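Home | Topics | Robots | Ask Us | For Teachers

Robot Manners: Why a Machine Needs House Rules

You have rules. Wash your hands, don't run with scissors, don't put the cat in the dryer. Robots have rules too, and theirs are longer. The handbook at the Hakbridge workshop has 597 of them. Most are very dull. A few are worth knowing.

Rule one is about people. A robot arm has no idea that your elbow is an elbow. To the arm, you are just something in the way. So before it moves, everybody steps back, and a grown-up stands near the big stop button. Hitting that button is never rude.

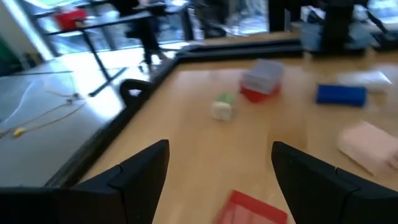 Tidying comes next, and sorry, robots don't get you out of it. Before a job starts, the people in charge decide what belongs on the table and what doesn't. A bright blue block and a little cream-colored cube are easy for you to tell apart. A robot has to be taught, sometimes with 100 tries and sometimes with many more. Cables get a rule as well: keep them out of the way of feet and wheels. A thin yellow one running across the floor is easy to spot, if you remember to look down.

Then there is the rule about fingers. Robot fingers can pinch – hard. Never put your own between them, even when they are wide open and look bored. Good workshops set a limit on how tightly a gripper may squeeze, then test it on something that won't yell.

The last big rule is to start slow. A new job is tried at a crawl first, with somebody watching the whole time. It is about as thrilling as watching soup cool. If it goes well 3 times, the robot may speed up a little. 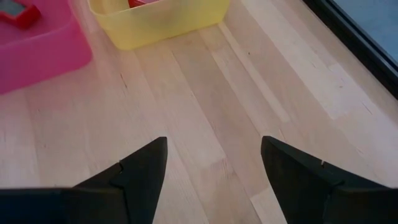 Open gripper, with a pink bin and a yellow bin at the far side.

Who writes all this down? People do, usually after something got squashed. When a rule stops making sense, they change it, and everyone has to read the handbook again. The robot doesn't have to read anything.

More in Robots
Telteck and the Very Polite Elevator
What Does a Sensor Sense?
The Pintér Puzzle: Can a Robot Get Lost?
A Visit to Bostenano, Part 2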